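**Packing room: the arm at table four**

The arm at table four in the Groltutville packing room went on the regular schedule this month, first shift only. It handles the small zipper bags for the Ploka toy line. Everything else is still packed by hand, including all of the Becerra orders.

Araceli Barrera has run the small-bag tables for six years and is now the lead for the arm. She spends the first half hour of the shift checking it and the rest moving between it and the two hand tables. Her target for the arm is 170 bags an hour. A hand table is set at 200, and that number has not changed.
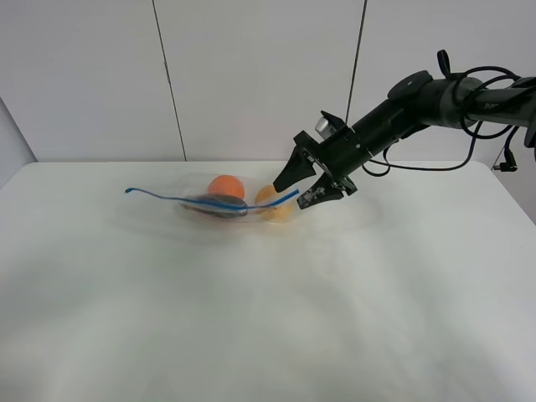 The slow part is the bags themselves. Clear plastic is hard for the arm to pick out under the ceiling lights, and a wrinkled bag takes it longer than a flat one. Any bag it fails on twice goes into the gray tote, and a person finishes it. Please don't put totes from the hand tables in that spot.

No jobs were cut. Two people from the small-bag tables moved to returns at the same pay, and one of them has asked to come back in December. Several packers told us the work left at the hand tables is heavier now that the easy bags go to the arm. Maya Bitar is looking at shorter rotations, 90 minutes in place of two hours, and will post a draft by the time clock on Monday.

Training for the arm is open to anyone on first or second shift. It takes two afternoons and is paid. Sign up with Araceli or call extension 2259.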